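Skultbridge Community Help > Teaching by Demonstration > Beginners

Banana into basket: leader arm or hand guiding, and how do I stop hitting the cup?

Posted by Crescencio Contreras, September 26, 2019

Hi all, long-time reader, first post, sorry if it rambles a bit!

I'm trying to teach my arm a simple pick and place. Banana goes in the basket, cup stays where it is. I've been driving it with a leader arm (the little Prerano one, bought secondhand from a guy in Fallmont) and recording the joint angles plus the wrist camera. On paper this is the easiest task in the world and I'm making a real mess of it.

What happens is that I come down over the banana fine, start to close, and then I get nervous about the cup on the right and start wiggling. You can feel it in the leader handle, I go left, I go back, I rotate a little, I go left again. Half my demos have this little dance in the middle. Then when I play the trained policy it does the dance too, except it does it forever and never closes. My wife thought it was broken. I had to tell her no, it learned that from me.

The view from the wrist before I start going down:

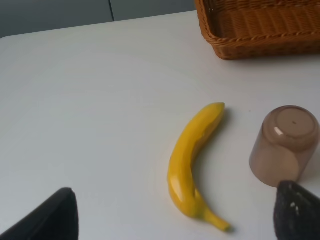 What I've tried so far

Slower playback. Made the dance slower.

Going in with the fingers turned so they straddle the fat part of the banana. Better, but then my wrist is at an ugly angle on the leader and I can't hold it steady while I lift.

Hand guiding, where you put the arm in the floppy mode and just push it around. The motion is so much smoother! But my hand and sleeve are in the wrist camera the whole time, and I assume that's bad?

So I guess I have two things I'd like to know. Is it worth sticking with the leader arm or should I switch to hand guiding for something this small? And should I just move the cup away while I'm learning, or is that cheating? I really would like it to work with the cup there, the whole point for me is that it should cope with stuff being on the table.

Thanks in advance. I can upload the joint logs if anybody wants to see the dance in graph form.

Fulgencio Alvarado
Joined in December, helpful member

Stick with the leader arm. Your sleeve in the camera is a bigger problem than you think. The policy is going to look for whatever in the image tells it what to do next, and a forearm pushing from the left is a wonderful clue that won't be there at run time. I lost a whole weekend to this with a blue sweatshirt.

If you do love how smooth the hand guiding is, there's a middle road. Guide it by hand once with the cameras off, save the joint path, put everything back where it was, then replay the path with the cameras on and your hands in your pockets. You get the smooth motion and a clean picture. The catch is that each replay only fits the one layout you guided it for, so you end up doing the whole thing over every time you shift the banana. Fine for a few demos, very boring for a lot of them.

On the dance: delete those demos. All of them, even the ones where you got the banana in the end. I know it hurts. A demo that succeeds after a lot of dithering still teaches dithering, because the same picture gets paired with left and right and nothing in particular. When I was starting I kept everything out of stubbornness, I had 2,064 clips on a drive by the end and the policy got better the day I threw most of them out.

For the cup, what helped me was deciding the whole move before touching the leader. I say it out loud like an idiot. "Left side, down, close, up, over." Then I do it in one go, and if I feel myself hesitate I stop the recording and bin it. Don't try to rescue it.

Also I'd come in a bit further to the left than feels natural. You've got that whole side of the table free in your shot. Start over there with the fingers open, get to height, then slide in to the banana. The right finger still has to go down between the banana and the cup, but now you're watching one gap and you aren't steering in every direction at once.

Moving the cup away isn't cheating, but I wouldn't. You'd be recording a different picture and then you'd have to do it all again with the cup.

Nicanor Lozano

just buy the bigger gripper, mine never has this problem

Rigoberto Tovar

Mostly agree with Fulgencio (not with the gripper suggestion, sorry Nicanor, a bigger gripper is going to make that gap worse!).

One thing I'd add is where you're looking. Are you standing next to the table and looking at the arm, or are you looking at the wrist camera on a screen? If you're standing there using your own eyes, you can see how close the finger really is to the cup and the policy can't. You'll make little corrections based on stuff it has no way of seeing. I turned my chair around so I have my back to the table and only the camera feed in front of me. It was horrible for an evening and then my demos got a lot more consistent. If I can't do the task from the picture, I don't expect the robot to.

I've got a wrist shot with almost the same setup as yours, so I'll put it up and say how I'd go at it.

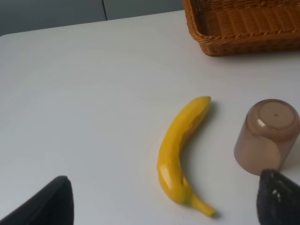 Wrist view with the banana between the fingers and still out ahead of them, cup on the right.

See how the right finger covers part of the cup in the picture? That freaked me out at first. It looks like a collision coming, but the finger is nearer to the camera, so overlap on the screen doesn't tell you much. My guess is that's what sets off your wiggle. You see the finger over the cup and you pull left, then you see you're off the banana and you pull right.

So I don't steer by the cup. I steer by the banana, keep it in the middle between the two fingers all the way down, and I watch the shadow on the table beside it. I only glance at the cup at the very end before closing. If it's too tight by then I abort and start a fresh recording.

Then, and this is the part I got wrong for ages, wait a beat after you close. With a leader arm it's so tempting to squeeze and lift in one motion, and the policy ends up lifting before it's got hold of anything. Close, count one, lift straight up until you're higher than the basket rim, then go over. Don't cut the corner. The rim is easy to clip with a banana hanging down.

Vary the banana a little between demos too. Nudge it, turn it a bit, leave the cup for a while, then nudge the cup. Small changes. I started with huge ones and it learned nothing much.

If you post the logs, please include the gripper channel as well as the joints. I'd like to see if you're starting to close and then opening again, that would explain the never-closing thing better than the wiggle does.

Crescencio Contreras

Oh wow, yes, I'm standing next to the table. And yes, I do open again! I hadn't even thought of that as part of it. I'll clear out the bad ones tonight (ouch) and try with my back turned. Logs to follow, gripper channel included.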